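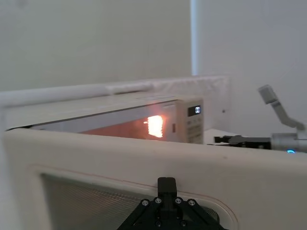
图3-1 左腕相机画面。左臂夹爪支架贴着近处炉门视窗，后面是另一台微波炉，右侧为右臂夹爪。

3 双臂微波炉工位：安装、校准、日常保养

适用：Podenberg双臂台，Csizmadia夹爪支架，Skindent控制软件。Cendport现场版，2023年9月改。旧版3.4和3.6两节作废，手上有打印件的撕掉。

本章只讲开关门工位。放碗、取碗、擦台面看第5章。走线看第2章，这里不重复。

3.1 动手之前

1. 急停按下。两只臂都要确认，左臂停了不代表右臂也停了。
2. Skindent里切到"维护"，状态栏变黄再伸手。
3. 两台微波炉拔插头。要通电的步骤后面会单独写。
4. 炉腔里的东西拿出来，转盘留着。
5. 工具：内六角一套，扭力批，无绒布，塞尺，记号笔，软头镊子。螺纹胶用中强度，别拿高强度的，拆不下来。
6. 手表、戒指、挂绳摘掉。

注意：维护模式下关节抱闸是锁住的，夹爪不锁。手指别放在爪子中间。

注意：本工位的微波炉只做门、按键、放取练习。外壳一律不拆。炉子自己坏了整台换，不修。高压电容断电以后还会带电，现场没有人有资格开壳。

警告：炉门变形、门钩断、视窗开裂，任何一条中了就停用，贴红签，搬走。不要"先凑合跑一轮"。

3.2 夹爪支架

黑色那块，从腕部伸出来，下宽上窄，顶上一个立片。开门的时候立片先到，然后才是爪子。立片歪一点，后面全歪。

3.2.1 装

1. 腕部法兰擦干净。旧胶刮掉，用塑料片刮，别用刀。
2. 支架对定位销，推到底。听不到声音也没关系，看缝，两边缝要一样。
3. 螺钉全部先带上，手拧，到不了底就退出来重来，别硬拧。
4. 正面看得到的六颗：上面弧形排着四颗，下面靠近底边两颗。先上面，对角走。在拧下面两颗。
5. 第一遍轻带，第二遍到位。扭力批设在标签写的值，标签贴在工具箱盖里侧。
6. 每颗螺钉头和支架之间画一道记号线。线要跨过去，只画在头上没用。
7. 用手推立片顶端，左右各推一下。有咔嗒声就是没到位，退回第3步。

注意：六颗螺钉同一个长度。长的会顶到腕部里面的线束护板，顶穿过一次。

注意：立片顶端原来的倒角不要修，不要磨，不要贴胶带。要垫软的用3.2.3的护套。

3.2.2 拆

1. 相机线先拔。忘了先拔相机线的，支架一掉线就断。
2. 一手托住支架，下面两颗先松，再松上面弧形的四颗。
3. 螺钉放磁盘里。拆下来的螺钉不回用，胶已经破了。
4. 定位销留在法兰上。跟着支架出来的话敲回去，用铜锤。

3.2.3 护套

炉门视窗怕磨。立片上套软护套，透明的那种，备件袋里有。

1. 套之前立片用布擦一遍，干的布，不要酒精，酒精擦完护套会滑。
2. 从上往下套，套到底。起皱就拿下来重套。
3. 背面那道接缝朝自己，不要朝炉门。
4. 套好以后重新做3.6的接触点。护套有厚度，点会变。

护套发白、发硬、边上翻起来：换。不看日子，看东西。

3.3 腕部相机

3.3.1 位置

相机跟支架一起走。画面下方中间应该看得到支架，立片朝上，螺钉头也看得到。看不到支架就是相机转了，或者装反了。

近处炉门挡住画面下半，正常。左臂贴门的姿态就是这样，参看图3-1。上半要留得出后面那台炉子、它的控制面板，还有右臂的爪子。这三样少一样都要调。

3.3.2 调

1. 左臂移到"贴门"预设点。在Skindent里点，速度用最低档。
2. 打开左腕画面，全屏。
3. 松相机座锁紧环，半圈够了，别整个拧下来。
4. 转到支架立片竖直。拿屏幕上的十字线比。
5. 看后面那台的竖排控制面板，要完整，黑色小显示窗要在画面里。
6. 看右臂。黑色下爪平伸，灰色那根指头斜着向上，都要露出来。
7. 锁紧环拧回去。拧的时候画面会跟着转一点，拧完再看一眼，偏了就多让一点再锁。
8. 存图。文件名用工位号加日期，别用"新建1"。

3.3.3 清晰度

近处炉门的网纹发虚，不用管。镜头固定焦，对焦位置在爪尖前面，门贴得太近，本来就虚。控制面板上的小字也会糊，看得出是一格一格的键就行。显示窗的数字如果要用来读时间，用顶部相机，不要用腕部的。

镜头脏了：气吹先吹，再用镜头纸，从中间往外转着擦。不要哈气。

3.3.4 曝光

后面那台炉腔亮灯的时候是一片橙光，灯的位置很亮，自动曝光会被它带着跑，整张变暗。

1. 后面那台通电，开灯。这一步要通电，急停保持按下。
2. Skindent里关自动曝光。
3. 拉曝光条，拉到近处门板的白色还分得出边，灯可以过曝。
4. 关灯再看一遍。墙角那条竖线还看得出来，就算行。
5. 白平衡锁住。不锁的话灯一亮墙就变蓝。
6. 保存，断电，拔插头。

注意：曝光改了以后，之前录的数据和之后录的别混在一个文件夹。另起一个，名字里写清楚。

3.4 微波炉就位

两台都是白的，一近一远，编号贴在背面。近的叫A，远的叫B。下面都按A、B写。

1. 台面擦干净。脚垫下有一粒米炉子就会晃，真的会。
2. B先放。背面离墙边的台沿留出散热的空，用8 mm的量块过一遍，能过就行，宽一点没事。
3. B的控制面板朝右臂那侧。面板右边留一块空台面给右臂下爪进出，这块地方不许放东西，螺丝刀也不行，杯子更不行。
4. A再放。A的门要能全开，开到底不碰B。手开一次，慢慢开。
5. 四个脚垫下贴防滑片。一片都不能少。
6. 挡块装在A的后脚，拧到台面螺孔里。挡块贴着脚垫，不要压着脚垫。
7. 推A的门框，用拉门的力气推。动了就是防滑片没贴好或者挡块没贴着。
8. B同样来一遍。B的挡块在右后。
9. 电源线从后面下去，走线槽，不要搭在炉顶上。炉顶也不要放标定板。以前放过，掉下来砸到爪子。

注意：A、B型号可以不一样，但是换了型号必须重做3.6，全部点，不能只改门把那个点。

注意：炉顶有反光，台面上方的灯对着炉顶会在相机里起一条亮带。灯转开，或者加柔光片。不要在炉顶贴纸。

3.5 回零和臂的起始位

1. 维护模式退出，切"手动"。急停松开。人站在黄线外面。
2. 左臂先回零。等它停稳，软件里绿点亮了再动右臂。
3. 右臂回零。腕部那颗蓝色小灯要亮。不亮先别往下走，看3.9。
4. 两只臂同时走到"待机"，速度最低档。
5. 看间距。两只腕之间任何位置都不能小于4 cm，软件里有读数，旧版软件没有，用尺。
6. 小于4 cm就改右臂待机点，往外移。左臂不动，左臂的点被后面好多地方引用。
7. 改完重新存，覆盖旧的。

警告：回零过程中不许伸手扶。臂会自己找参考位，走的方向不一定是你想的方向。

断电以后要重新回零。急停按下再松开，不用重新回零，但要确认软件里的关节读数没有跳。跳了就当断电处理。

3.6 示教点

左臂管门，右臂管按键和炉腔。别换过来教，程序里写死的。

3.6.1 左臂，接触点

1. 手动模式，左臂停在A门前，立片离门一掌宽。
2. 步进改最小。
3. 往前点，一下一下点。眼睛看侧面，别光看屏幕，腕部画面里门太近，看不出距离。
4. 塞尺放在立片和视窗之间，能抽动、有点阻力，停。
5. 抽出塞尺，再点一下。这就是接触点，存为"A_touch"。
6. 退回，再自动走到"A_touch"，看力读数。正常在4 N以下。
7. 超过4 N，点往回退一步，重存，重走。
8. 立片落在视窗范围内，别压到视窗外圈那道红色细边上。压到了就往里挪，重来。

注意：视窗边上那圈红的有一点厚度，立片压上去会翘，力读数忽大忽小，看着像传感器坏了。不是传感器，别拆传感器。

3.6.2 左臂，开门

1. 从"A_touch"退出来，走到门把侧。
2. 爪子闭合到"夹门"宽度，夹住门沿，别夹太深。
3. 切"顺从"模式。没切顺从不许拉门，门轴受不了。
4. 手扶着腕部带它走一遍弧线，慢，走匀。中间停顿会存成折点。
5. 到全开位停，存"A_open"。
6. 回放一遍，速度最低档。看门有没有抬起来，抬起来说明弧线圆心高了。
7. 拉力峰值记下来。新门上限14 N，旧门松一些，会更小。
8. 超过14 N，先查门钩有没有卡，再查弧线。别直接改上限。

3.6.3 左臂，关门

1. 从"A_open"出发，立片靠在门外侧，推。
2. 前半程快一点没关系，最后一小段必须慢。撞上去门钩会弹开，看着关了其实没关。
3. 到位以后保持一下再退。保持时间在参数"hold"里，默认就好。
4. 退开以后看门缝。上下一样宽才叫关上。
5. 存"A_close"。

3.6.4 右臂，按键

1. 右臂走到B控制面板前。下爪平伸，上面那根指头收到斜上方，别挡相机。
2. 用下爪尖端按键，不要用爪面按。
3. 对准键中心。腕部画面里键是糊的，用顶部画面对。
4. 往前点到键刚刚响，再多走一步，存点。
5. 每个要用的键都教。不用的键不教，省得误调用。
6. 炉门没关时不教启动键。空炉也不许启动加热，炉腔里放一杯水，杯子用瓷的。
7. 教完把B插头拔掉，再回放全部按键点。断电回放，只看位置。
8. 位置对了再通电，按一个短时间，看显示窗有没有跟着变。

警告：空炉加热会打火。水杯忘了放的，立刻按停止键，等灯灭再开门。

3.6.5 备份

每改一个点存一次。整套改完导出到网盘，目录Cendport/points。本机那份也留着。点表不要用邮件传，传来传去有三个"最终版"。

3.7 试运行

1. 两台都断电，跑空动作。低速。完整一轮：贴门、开门、关门、按键位置、回待机。
2. 人站在急停旁边，手放在急停上。不是放在口袋里。
3. 跑完一轮没问题，再来一轮，看记号线有没有错开。
4. 速度提一档，连续跑14轮。中间碰停一次就从头数。
5. 通电，水杯放好，跑8轮。每轮看显示窗。
6. 看日志，开关门成功率要到98%以上才交班。不到98%不交，写在本子上，留给下一班接着调。
7. 交班前存一张左腕画面，和3.3.2第8步存的那张对着看。支架位置对得上就行，灯亮灯灭不管。

成功的算法：门开到位算一次，门关严算一次，分开记。门关了又弹开，记失败，别记"差不多"。

中途要停：先点软件里的"暂停"，等臂停稳。直接按急停也行，就是后面要查关节读数。有人在危险区里就直接急停，别想那么多。

3.8 日常保养

每班：
1. 看记号线，六颗都看。低头看，别用相机看。
2. 护套摸一遍，有没有起边。
3. 炉门擦一遍。靠上沿的地方最容易留印子，脏印子和划痕要分清，擦得掉的是印子。擦不掉，记本子。
4. 镜头气吹一下。
5. 右臂蓝灯，看一眼。
6. 台面那块空地，看一眼，有东西拿走。

每周：
1. 挡块螺钉复紧。
2. 防滑片检查，起翘就换。
3. 夹爪开合到头，听声音。有沙沙声就擦导轨，擦完点一滴油，一滴。
4. 线缆从肩到腕顺着摸一遍，硬的、鼓的、发粘的，报。
5. 门钩用手按几下，回弹要干脆。

每月：
1. 左右臂力传感器清零。爪子上什么都不挂，待机位做。
2. 接触点复测，按3.6.1第6步。
3. 曝光复查，按3.3.4第4步。
4. 点表重新导出一份，旧的别删。
5. 急停按钮逐个试。每个都要真的按，听到抱闸声。

清洁用品：微湿的布，中性清洁剂，够了。酒精不许碰视窗，不许碰护套。喷壶不许对着任何东西喷，喷布上。

注意：6月起备件袋里的护套换了供货批次，新的略紧，套不进去用温水泡一下，擦干再套。不要抹油。

3.9 常见毛病

现象：左腕画面里支架歪。
查：锁紧环松没松。记号线错没错。都没有，看相机座卡扣，断了换座。
做完：3.3.2重调，3.6.1第6步复测。

现象：画面忽暗忽亮。
查：自动曝光是不是又开了。软件升级以后会自己打开，升级完必查。

现象：画面一卡一卡，或者黑屏。
查：相机线插头，拔下来重插。还不行换线。换线还不行再报相机。顺序别反，相机贵。

现象：接触力一直偏大。
查：护套厚度，是不是套了两层（见过）。A有没有往前挪。挪了的话挡块没贴住，回3.4。

现象：接触力忽大忽小。
查：立片是不是压到视窗外圈红边。再查支架螺钉。

现象：开门滑脱。
查：夹持宽度，爪垫脏不脏，门沿有没有油。擦干净先试，别急着加夹持力。夹持力加大，门沿会留印。

现象：开门时整台炉子跟着走。
查：防滑片，挡块。再查是不是忘了切顺从。

现象：门关了又弹开。
查：最后一段速度。门钩。密封面有没有夹东西。

现象：右臂蓝灯不亮。
查：腕部插头。Skindent里右臂状态，如果是"离线"，急停按下，右臂断电，等软件提示，再上电。灯亮了重新回零。灯还不亮，停用，报修，不要单用左臂继续跑。

现象：按键按了没反应。
查：B有没有插电（先查这个）。爪尖磨圆没有。按的深度够不够，多给一步试试，只给一步。两步还不行就不是深度的事。

现象：按一下出两下。
查：点太深，爪尖在键上停久了。退一步，缩短停留。

现象：两臂间距报警，可是看着离得很远。
查：有没有哪只臂没回零。读数跳了的按断电处理，3.5从头来。

现象：自动走到"A_touch"前面就停了，没有报警。
查：是不是读了旧点表。看文件日期。导入的时候默认勾的是上一份，这个毛病以经报给Skindent那边，还没改，先自己小心。

3.10 换件以后要重做哪些

换支架：3.2.1，3.3.2，3.6.1，3.6.2，3.6.3，3.7。
换护套：3.6.1，3.7第1、3步。
换相机或相机座：3.3全部，3.7第7步。
换爪垫：3.6.2，3.6.4。
换A：3.4，3.6.1到3.6.3，3.7全部。
换B：3.4，3.6.4，3.3.2第5步，3.3.4，3.7全部。
换力传感器：先清零，再3.6全部。
软件升级：查自动曝光，查点表，查最低档速度有没有被改回默认，再跑3.7第1步。

同时换两样以上的，一样一样换，一样一样验。一起换了再查，查到下班。

3.11 记录

本子挂在台子左侧。每次写：工位号，做了哪一节，力读数，换了什么件，谁的班。红签的炉子写编号和原因。字写大点。

支架备件申请走Podenberg表单，货号看支架背面刻字，刻字磨没了就量安装孔再填。护套和螺钉走现场库，拿了登记，袋子里剩最后一包的时候就要报，别等空了才报。

下一节：第4章，放碗和取碗用的爪指更换。做第4章之前，本章3.7必须已经跑完。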